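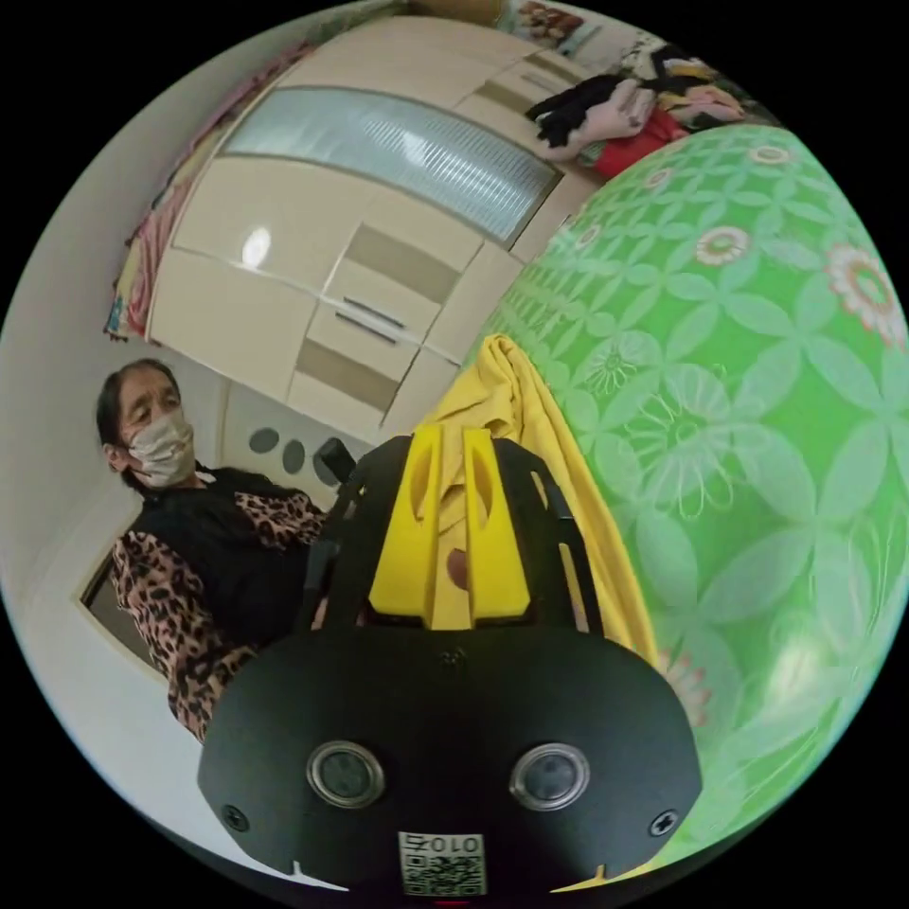 Terkden word list, readme

Word list and spelling dictionary for small games and crossword makers. Plain text, one word per line. Grew out of the Manier list, which stopped getting updates, so the old fixes got carried over and then a lot more on top.

Last change: 31 July 2025

What is in the folder

words-main.txt - the full list, lowercase, sorted
words-short.txt - words of 3 to 5 letters only, for small grids
blocked.txt - slurs and the like, already taken out of the other files, kept apart so you can check user input against it
variants.txt - color/colour, gray/grey and so on. American first, tab, then the other one
scores.txt - word, tab, score from 2 to 30
changes.txt - what moved and when, not complete before April

Format

UTF-8, no BOM. Unix line endings. If you open it in an old Windows editor and save, you will get the wrong endings and the checker complains. No header line in any file. No blank line at the end either.

Accents are stripped. cafe, not café. naive, same. Hyphens are gone too, so "well-known" is not here at all, neither half joined nor split. Apostrophes: dropped the whole word. No "dont", no "cant" (cant is in, but as the other word).

Scores

Higher = more common, friendlier for a puzzle. 30 is stuff like "table" and "house". 2 is stuff you'd only put in a corner if you were desperate. Nothing scores 1, that was used for words waiting on a decision and they've all been moved or deleted. Scores were set by hand for the short words and by a script for the long ones, so expect the long ones to be rougher. "Oboe" and "aria" are marked down on purpose, too many puzzles lean on them.

Plurals get the score of the singular minus 2, never under 2. Not done yet for -ies plurals. Todo.

What got left out

Names of people. Most place names (turkey and china stay in, lowercase, as the bird and the plates). Brand names, unless the word was a word first. Abbreviations. Roman numerals, except "mix" and "civil" and so on which are just words. Anything from the old Manier list with a question mark after it.

Known problems

- verb forms in -ize are fine but a few -ise ones leaked into words-main and arent in variants
- "re-" words are a mess. reheat ok, rezip why
- cooking words heavy, sports words thin
- science words stop at high school level more or less
- some doubles in variants.txt where both sides are the same word. harmless, will clean up

Using it with Trilix

Trilix wants a comma where we have a tab. Replace all tabs in scores.txt, save as a new file, load from the Lists menu. Dont load words-main and scores together or every word shows up twice in the fill window. Chaiyaporn export reads the tab version as is, just rename it to .dict first.

Sending fixes

One word per line, with add / drop / rescore in front. A short reason helps but not needed. Please check blocked.txt before asking why somthing is missing. Big batches are fine, sorted if you can.

License

Free to use, change and sell inside a game. If you put out your own version of the list, call it something else and say where it came from. No promise it's right. Check your own puzzles before you print.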